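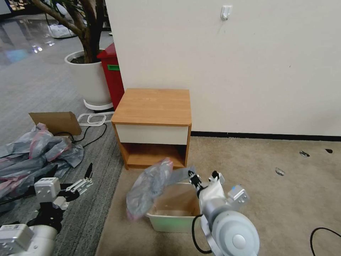 # Let the Students Do the Boring Chores

I have spent a good part of this spring sitting on a folding stool at the back of a student robotics club, drinking weak tea and watching a two-armed robot learn about plastic bags. I went along the first time as a parent with an hour to fill, and I kept going back, and by now I have opinions (my family will tell you I had them before).

The club meets on Wednesday evenings at Kornholm, and the project has been called Unama for so long that I never found out what the name means. The job the students chose is about as plain as a job can be. There is a bin, there is a heap of crumpled bags, and the robot is supposed to pick up one bag and get it into the bin. When people ask me what the club is up to and I tell them, I can see them waiting for the rest of the story. Surely it plays soccer? Doesn't it throw something?

I understand the disappointment, I really do. We had a season of contests with Zuvgate, the regional league, and those were a wonderful time. There were matching shirts and a horn that made me spill something every single time it went off. The machines drove over ramps and flung foam rings at posts, and the whole gym shouted. I would not take that away from any kid. But I have come around to thinking that the dull chore is the better teacher, and I'd like schools and clubs to give it more of their time and a bit more of their money.

Think about a foam ring for a minute. It is the same ring on Monday that it was on Friday. Somebody chose it so that it would be easy to hold, and somebody else marked the floor with tape so that everyone would know where it started. A plastic bag has had no such help. It folds under itself, it sticks to the next bag, and you can pinch a corner quite nicely and still have most of it drift off sideways over the rim of the bin. I watched one young woman in the club stare at that for a whole evening. She had a good grip, you see. The grip was what she had been working on for weeks, and now she had to start thinking about all the rest of the bag.

They write every try down in a log. When I last asked, the log had 3,117 tries in it, of which 595 were marked as good, and I'm afraid my first thought was that this was a terrible score. I said so, too! One of the boys was very patient with me. He told me that a good try meant one bag, all the way in, nothing else knocked or dragged along, and that the students had written that rule themselves after a long and fairly heated argument about a bag that was mostly in. I have sat through work meetings for years where nobody could say what "done" meant, and here were teenagers settling it before the pizza came.

Now, the case against all this is a fair one, and I've heard it from a coach I respect. He says that kids sign up because of the noise and the shirts, and that if you sit them in front of a bin they will leave. He's partly right. We lost three members early on, all of them good builders who wanted something with wheels. I was sorry to see them go, and I wish the club had kept a little contest running on the side for them. It wouldn't have cost much, and there is no law against liking both.

His other point is about showing the work to the people who pay for it, and there I agree with him less. Lehner, the small machine shop that gives the club its yearly grant, sent a visitor in March. I was nervous on the students' behalf, thinking of how slowly everything moves. She pulled up a stool next to mine and stayed until nearly eight, asking about the left hand and the right hand and why they didn't reach at the same time. She asked to see the bad tries in the log before the good ones. I don't believe a foam ring would have held her that long.

What I would ask of anyone planning next year's club is fairly modest. Pick something from around the house that annoys you. Give it the whole year, because the first couple of months will go to finding out why it's hard. Let the students write the rule for what counts, and stay out of the argument even when you are dying to join in (I failed at this twice). And keep a spare stool at the back for whoever comes to pick up their kid and finds they'd like to stay for one more bag.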